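Cilton Network Shelf: Questions We Keep Getting

Do I need a mesh system?

Probably not. The boxes promise a lot. Yatziri Trujillo covered 1,430 square feet in Brukside with one router on a hallway table. Try moving yours before you spend anything.

Is a small white gadget with a dark panel worth borrowing?

Maybe. Glossy white edges and rings on the top tell you nothing about how well a thing works. Look at the side strip, where the button, the small holes and the port are, and ask what each one does.

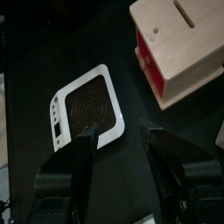 Will a smaller one be slower?

Size is a poor guide. So is the speed printed on the package - I've seen "1,000" turn into 543 in a real bedroom.

Can I keep it past the loan period?

Ask Mpho Motaung at the Bridcombe desk. Loans run until the end of the month, and December loans go into January.

Does stacking it on other gear hurt?

I wouldn't. Give it a flat, clear surface and see if anything changes.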